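How to Write a Round for Your School Choir (Even If You've Never Written Anything)

Posted Sun 3 April

I run the lunchtime choir at Gomisstead, and every year I get asked how the kids end up singing something they made themselves. My answer is always the same: we write a round! One tune, everybody sings it, they just start at different times. If you can hum and count to four you can do this, and so can a bunch of ten-year-olds.

What you need: a piano or keyboard (a ukulele works too), some paper, and something to record on. I use my phone.

Step 1. Pick your chords

Keep it tiny. I like C for two beats, G for two beats, then back to C, and repeat. The whole trick of a round is that every line sits over the same chords, so whatever you choose now, you're stuck with it. My first one had six chords in it and it sounded like a traffic jam.

Step 2. Write line one

Eight beats, mostly the notes of the chord, nothing higher than the C above middle C. Sing it until you're sick of it. If you can't remember it the next morning, it's too fussy, so throw it out and try again.

Step 3. Find some words

Go ordinary. Kids freeze up if you ask for a song about hope, but ask them what happened before breakfast and you can't shut them up. Our best one so far is called Laundry Day, and it has a really satisfying "round and round" in the third line that the little ones love to shout.
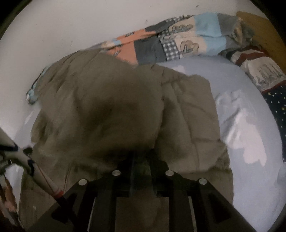
Laundry Day, line one: "Big old heap in the washing machine"

Step 4. Write line two on top of line one

Record yourself singing line one, play it back, and make up line two while you listen. Where the first line is busy, hold a long note. Where it rests, fill the gap. Try starting a third higher too, it nearly always sounds sweet.

Do the same for lines three and four. I like the last line to be super simple, even just two notes going back and forth, so the nervous singers have somewhere to hide (I was one of those, I know the feeling).

Step 5. Check for clashes

Play all the lines together, slowly. You're listening for notes right next door to each other on a strong beat. A quick crunch in passing is fine and I kind of like them, but a long one will pull your singers off pitch.

Step 6. Teach it

Everybody learns the whole tune together first. Don't split them up yet! When we took our round to the Wullar schools concert in October I had 37 kids, and we spent 20 minutes on plain unison before I even said the word "groups." Then go to two groups, and add the others once that holds.

Step 7. Decide how it ends

Either each group finishes and drops out one at a time, or you give a signal and everyone stops on the next C chord. I go with the signal. Practice it more than you think you need to, and pick a signal they can see from the back row.

If you come up with one, leave the first line in the comments. I'm always looking for new ones to try on my lot.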